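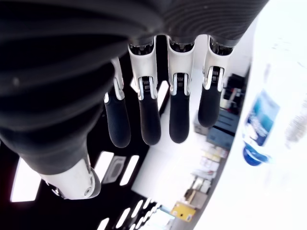 **Figure 3.** Hand with four fingers and a thumb, seen from the palm side.

### 4.2 Response rates by site

Surveys on household water use were mailed in March to 101 addresses in Fostport and Stutgate. Households that did not reply within 10 days got a second copy with the same cover letter. Fostport returned 48 usable forms and Stutgate returned 40 — a gap too small to support separate models. The two sites were therefore pooled.

Meter readings were matched to forms by street address, following Jaiswal's coding sheet. Shared meters were kept and split evenly by number of residents. Garden use was self-reported and is likely understated in Stutgate, where outdoor taps are often left off the meter. Section 4.3 treats this as missing data.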